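Visits > Workshops > Ullon open day

I'd been meaning to get over to the Rakero open day for ages, and in October I finally made it. The workshop is on the edge of Ullon, behind the tile place, and if you come by bus you want the stop after the one it says on the leaflet (I walked back in drizzle, lovely).

Most people went straight for the big packing line downstairs. I'd been told to go up and find Savita Upadhyay, who looks after the hand-held grippers, and I'm so glad I did! She had a bench session at 2 and let five of us crowd in while she went through how she keeps a pair of fingers in good order.

The fingers are the bit that wears. Hers get a check every 3000 grips, and she does it the same way each time: open them right out, wipe the inner faces with a dry cloth, then run a thumbnail down each one feeling for nicks. After that she goes over the screws – a quarter turn too tight and the finger sits slightly skewed, which you'd never spot until it starts dropping things.

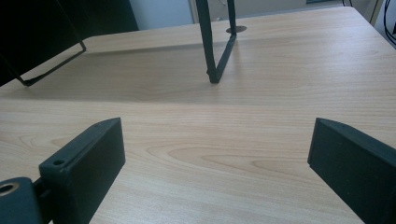
Then came closing them very slowly on a strip of paper. If the paper slides out at the top but grips at the bottom, the faces aren't meeting square and it's back to the screws. I had a go and got it wrong twice. The man next to me, from a firm in Dratcombe, did it first time and was unbearable about it.

Savita keeps her notes in a school exercise book, one line per check, and she's now on page 32. She showed us a run from the summer where the same finger kept working loose, and it was the bracket all along. New bracket from Shakya, no trouble afterwards.

I asked if she ever swaps just one finger of a pair. Never, she said, quite sharply, and then offered me a biscuit.

Tea was in the yard under a gazebo, and the lemon cake had gone by the time I got down. Parking is free but fills up by mid-morning.

Contact | Copyright Ullon Visits | Back to top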